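Turning an Old Office Desktop into a Home for the Family Photos

When my aunt moved out of her house in Horilberg, I came home with a shoebox of memory cards, three old phones, and the promise that I would "do something" with the pictures. Once I had weeded out the blurry ones and the duplicates there were 3,868 of them, and I didn't want them living on one tired laptop. What I ended up doing was giving a retired office computer a new job, and it cost me less than a nice dinner. If you have a free afternoon and a Phillips screwdriver, you can do the same.

Find a computer

You want something plain. Offices get rid of desktops by the pallet, and any secondhand shop will have a stack (mine came from Bednárik, the repair place next to the bakery, and they even threw in the power cord). Ask whether it turns on and whether the drive has been wiped. Don't pay extra for a fancy graphics card, as you won't be using it for anything.

Open it up and look around

Shut it down, unplug it, and hold the power button in for 10 seconds to drain what's left. Then lay it on its side somewhere with good light and take off the cover.

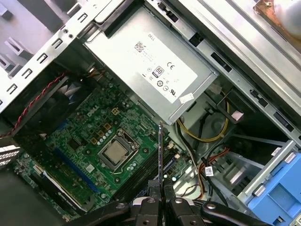
Take your time at this stage. I like to get a pad of paper and write down what's already installed, which slots are free, and which cables go where. It feels fussy, but you will thank yourself later in the evening when you're putting everything back and the coffee has worn off. Blow the dust out with short bursts of canned air, holding the fan blades still with a finger. Please do this outdoors if you can! I did mine in the kitchen and was wiping down the toaster for days.

Leave the power supply closed, whatever shape it's in. If it rattles or smells burnt, replace the whole unit.

Check the memory

A photo computer doesn't need much, but a little more memory makes it nicer to live with. I'd call 8 GB plenty. Look up your exact model before you buy, and match the type that's already in there. Touch bare metal on the case first, and hold the modules by their edges. The notch along the bottom only lines up one way, so if it won't go, turn it around and try again before you push harder. The clips should snap shut on their own.
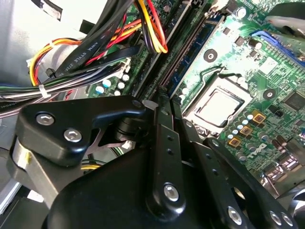
Add the drives

I'm a firm believer in having 2 drives, one for the pictures and one for a copy of the pictures. They don't have to be big, and they don't have to be the same brand. Mine are both Setlow, bought months apart. Slide each one into its bay, fasten it, and connect the data cable and the power cable. Tuck the slack well away from any fan.

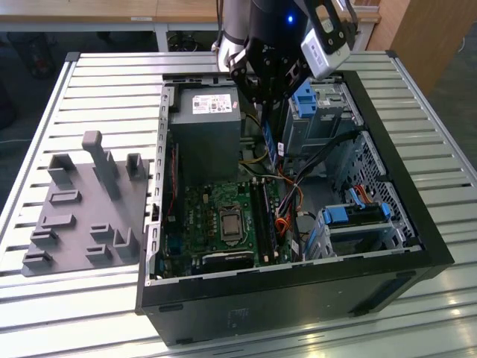
A memory module above the gap between the power supply and the drive bays.

Set up the folders

With the cover back on and your system installed, make a folder for each year, and inside that a folder for each event. I use names like "March birthday" or "Lake, rainy week" and have never needed anything smarter. I use a little sorting program called Bumex to pull the dates out of the files, though doing it by hand is perfectly pleasant if you have music on.

Make the copy a habit

Schedule the copy to run overnight. Mine goes at 3 a.m. Every so often, open a few pictures from the second drive to make sure they look right. And keep one more set at somebody else's house. Mine is on a drive in my aunt's new linen closet, under the good tablecloths.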